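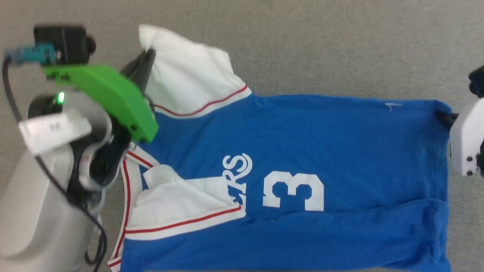 The seats at the Hadham were built for people with shorter legs and longer attention. I spent two hours and fifty minutes in one of them in September, watching the opening production of what the theatre is calling its Year of Revival, and I've been trying since to work out what exactly is being revived.

The official answer is a repertoire. Five plays, all of them first staged between the wars or just after, all of them "rediscovered", to use the season brochure's favourite word. I counted it 13 times in 9 pages. A play has to be lost before it can be rediscovered, and at least three of these have been sitting in every drama school library in the country. The opener, a family melodrama called The Tovwood Inheritance, had a regional tour not so long ago. I saw it. It had the same problem in the second act then.

The unofficial answer is money. The Hadham closed for fourteen months while its roof was replaced and its foyer enlarged, and it reopened with 151 fewer seats and a wine bar. Ticket prices have gone up to match. A season of known titles by dead playwrights, with modest casts and a single convertible set, is the sort of season you'd expect from a company that has spent its reserves on plaster. I don't blame them for that. I do object to being told it's a bold artistic statement.

Theatres have always dressed up necessity. What has changed is how thoroughly the dressing-up now comes first. Before I'd heard a line of The Tovwood Inheritance I had been sent two press releases, a video trailer, a reading list and an invitation to a panel on "why these voices matter now". The panel was pleasant. It took an hour to arrive at the view that families are complicated and property makes them worse.

The production itself is better than its packaging, though not by as much as I'd hoped. The Marchand company, which is sharing the season's costs and most of its actors, has a reputation for speed, and the first act moves. People come in, sit down, lie to one another and go out again. There's a very good scene with a locked desk. Then someone decided that the second act needed to be relevant, and a chorus in modern dress wandered on to read out house prices. The audience laughed the first time. By the third I could hear programmes being opened.

I would take the play straight, even with its creaks, over this nervous habit of apologising for it. If a director doesn't trust a script from that period to hold a room, there are plenty of living writers who'd be glad of the slot. Which brings me to the figure I keep returning to. The Hadham used to run a new writing prize, the Cutulo, which drew as many as 2000 scripts in a good year and put the winner on the main stage. It was "paused" when the building work started. The building work is done. When I asked about the prize, I was told it was being reimagined, and no date was offered.

Perhaps it will come back. The season's defenders say a full house this year pays for risk next year, and there's some sense in that. But I've been hearing it for as long as I've been reviewing, and next year tends to bring another comedy with French windows. The spring program hasn't been announced yet. I'm told there may be a musical.

The remaining four productions run in repertory through the winter, and I'll go to all of them. The third, a courtroom piece with a cast of six, is the one I'd spend my own money on. Take a cushion.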